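Pomotero Open Demonstration

The Pomotero Open Demonstration is a public presentation of two-armed robot work held by the Kubíček workshop in the town of Etden. It is devoted to the assembly of parts on a flat board, a kind of task which is often used to compare robot hands and the programs that control them. The first edition was opened on 27 September 2019 and was visited by 614 people. The event is free of charge, and visitors may come and go between the sessions.

Name

The name Pomotero was first used for the control software of the workshop and only later for the demonstration. The software is written and maintained by Tokitz, a small company that shares the building with the workshop. In the printed program of the first edition the event is called "Pomotero Day", and this form is still heard in Etden. The longer name was introduced when the demonstration was extended from one day to three days.

Background

The Kubíček workshop started as a repair shop for packaging machines. Its interest in robot hands with fingers came from the daily work, where the staff had to change simple grippers each time a customer changed the shape of a product. A hand with several fingers can hold parts of different shape without such a change, but it is more difficult to control, and small errors of position have a larger effect.

Before the first open demonstration, the workshop received only invited groups, mostly from technical schools. These visits took place in April, when there was less repair work. The guests were shown one robot for a short time, and most of the visit consisted of a talk with slides. Teachers wrote in their comments that the students would like to see more of the robot and less of the slides. The present form of the event follows this wish, and the talk has been reduced to a short introduction.

The assembly board

The main part of the demonstration is done on a white board which lies flat on a black table. A black curtain is hung behind the table. The organizers chose the dark background so that visitors in the back rows can follow the light parts more easily, and because the hall has large windows on that side.

The parts handled by the robot are blue. They include pegs, cylinders and a round piece similar to a pulley. Smaller white plates are placed on the board, and some of them have slots or holes. Outlines are also marked on the board, among them rectangles and circles. During the introduction the speaker explains which outline belongs to which part, and the visitors receive a sheet with the same layout to take home. 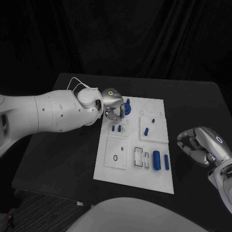 A blue part held between the fingers of a silver robotic hand at the assembly board.

The layout is not the same in every session. Before each session, the speaker reads the order of the tasks aloud and writes it on a paper chart near the entrance. A visitor who arrives late can therefore find out which task is in progress. The parts are made in the workshop on a printer, and worn parts are replaced in the evening. Spare parts of an older series are sold at the entrance for a small price, and the money is used for the school visits.

Course of a session

One session has three sections. In the first section, the operator moves the arms without touching any part, so that the visitors can see how far they reach and at what speed they travel. In the second section, single parts are taken up, moved and set down. In the third section, the robot tries to finish a short chain of tasks in the order given on the chart.

Both arms are used, but they do not always work at the same moment. In many tasks one hand does the handling and the other waits near the board. The speaker usually mentions this before the second section, as visitors of earlier sessions had asked if the waiting arm was out of order. Taking turns keeps the arms away from each other and makes the motion easier to plan. Tasks in which the two hands must hold one part together are shown only in the last session of the day, and their success is less regular.

If a part falls on the table, the session is not stopped. The robot is given one more attempt, and after that the operator puts the part back by hand and the next task begins. If a part falls on the floor, it is left there until the end of the session, since the area around the table may be entered only when the arms are switched off.

The speed is kept low during the public sessions. According to the workshop, the same tasks are done faster on normal working days, but a slow motion is better for explanation and gives the operator more time to press the stop button.

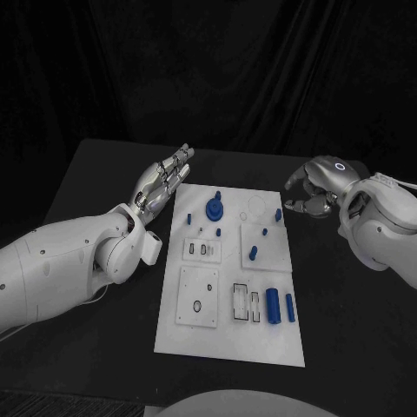 After the third section the arms are moved to a rest position and there is time for questions. The questions are taken by the operator and by one programmer from Tokitz. Those which cannot be answered in the hall are written down, and the answers are put on the notice board of the workshop in the following week. Most of them concern the control of the fingers, the price of the hands and the possibility of using such a robot in a small company. Children often ask to shake the robot's hand. This is not permitted with the arms on the table, but a separate hand without power is passed from person to person at the back of the hall.

Visitors

The hall has seats for a limited number of people, and further visitors stand behind the last row. The second edition had 1,135 visitors, and a ticket with a time slot was introduced for the edition after it. The tickets remained free. School groups have their own session in the morning, which is shorter and has no third section.

The program is given in two languages. A written version of the introduction in large letters is available on request. The entrance to the hall has no steps, and 8 seats in the first row are kept for visitors who have difficulty standing or who need to sit close to the speaker.

Reception

The local newspaper of Etden described the first edition as "slow, but difficult to leave". Later reports praised the open manner in which failed attempts were shown. Some visitors were less satisfied. They had expected a robot which walks or speaks, and they found that a board with pegs was too simple for a public event. The workshop answered that putting a peg in a hole is a large part of the work in many factories, and that it wished to show the difficulty of it.

A second point of criticism was the view. From the side seats, the arms can hide the smaller parts for a long time. For the following edition the seats were arranged in a half circle and the last row was raised. A large screen was considered too, but the organizers decided against it after a test, in which the audience looked at the screen during the whole session and not at the table.

Related activities

A course for teachers has been connected with the event since the second edition. The participants learn to prepare a simple assembly board from cardboard and wooden pegs, which can be used in class without a robot. The students try to place the pegs with thick gloves on, or with one eye closed, and write down which of the tasks became harder.

Tokitz also publishes a short report after every edition. It contains the list of the tasks, the number of attempts and the changes made to the software, and it can be read at the public library in Etden. The report of the first edition is out of print.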